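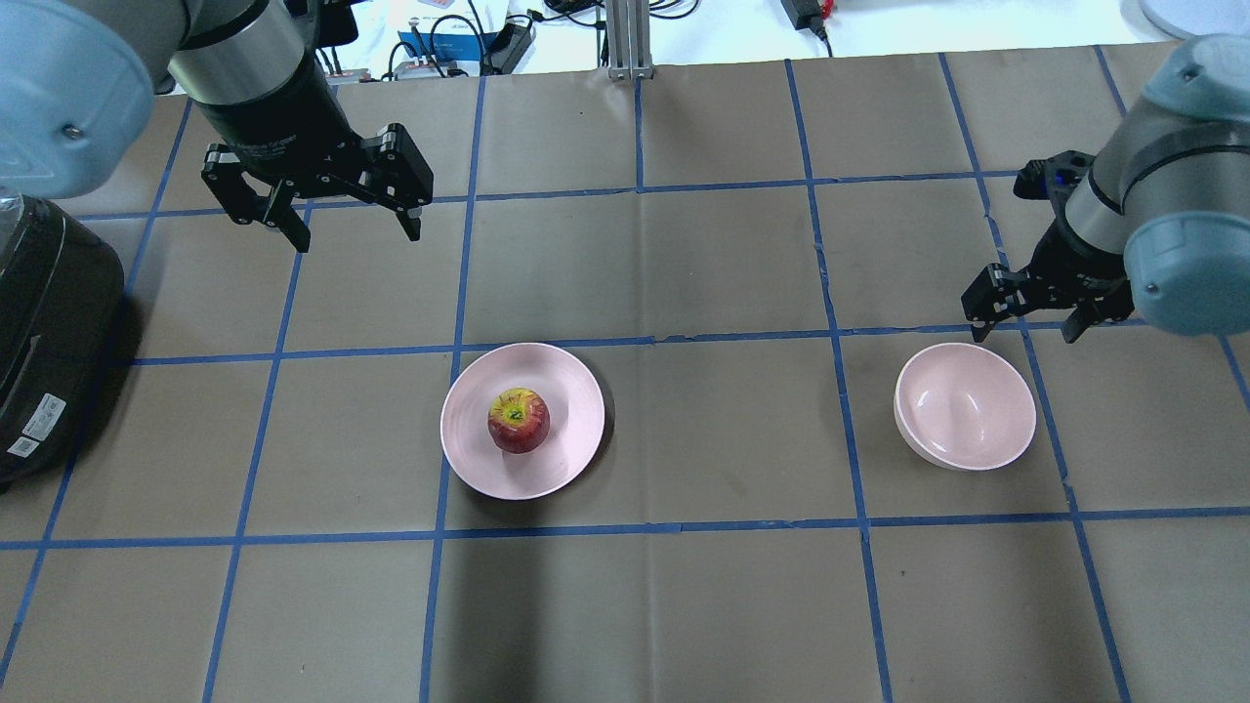

Slow down at the start, I always rush it. Say hi, then tell them about my notebook: 532 quotes copied out since college, and for most of them I never wrote down where I found them (yes, really).

Read the Stidano one out loud. Wait for the nodding. Then tell them I've seen that same sentence under 4 different names, and one of those was on a mug! 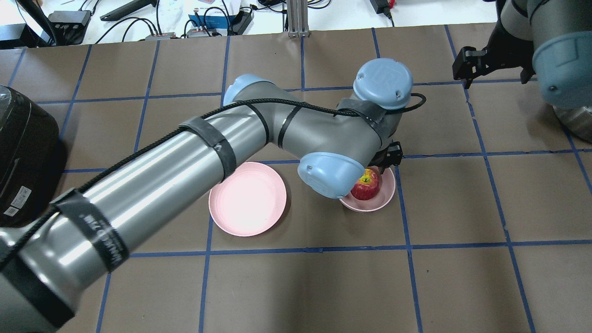 When I finally sorted the notebook last October, I wanted every quote to carry its own source, with no sharing and no "see previous page." So I went with one big page per topic, ruled into boxes. Think of that brown work surface with the dark blue tape running across it in squares – one saying to a square, and the speaker, the book and the page all go in there with it. If I can't fill in the book, the quote gets a pencil mark and stays out of my talks.

Drink some water. Ask who has a favorite quote, and take two, maybe three from the room.

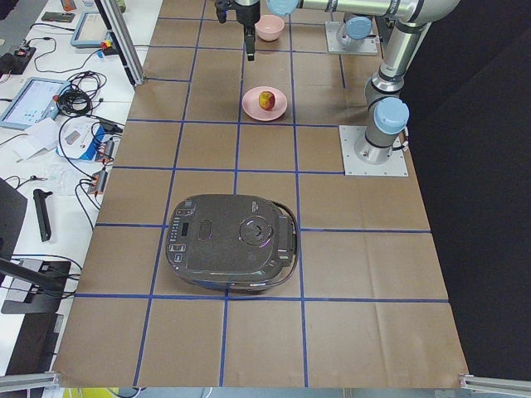

Do I have to give the source when I'm only speaking?

Name the person and the book, and put the rest on the handout. It takes a few seconds, and people who want to look it up can do it on the train home.

Skip the Celico story if we're past 60 minutes. It's long and I always laugh before the end.

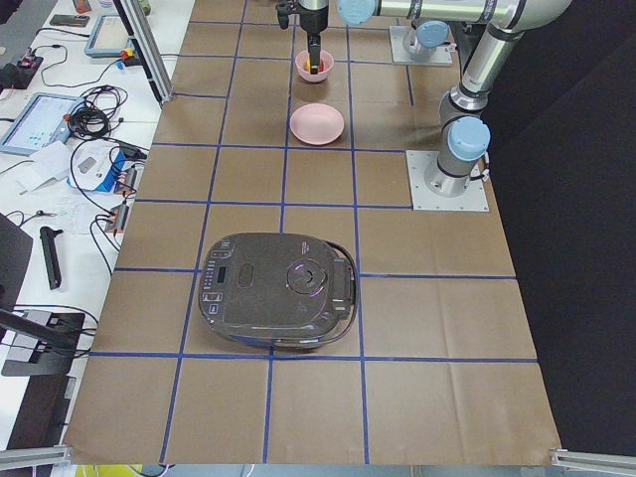

Anselmo Cusi wrote to me after the last talk that he'd sooner hear a good line with no name than a good line with the wrong one, and he asked why I still open with a quote at all. Read that bit out, then let them argue for 8 minutes or so.

Handouts are by the door. Remind them page two has the blank boxes.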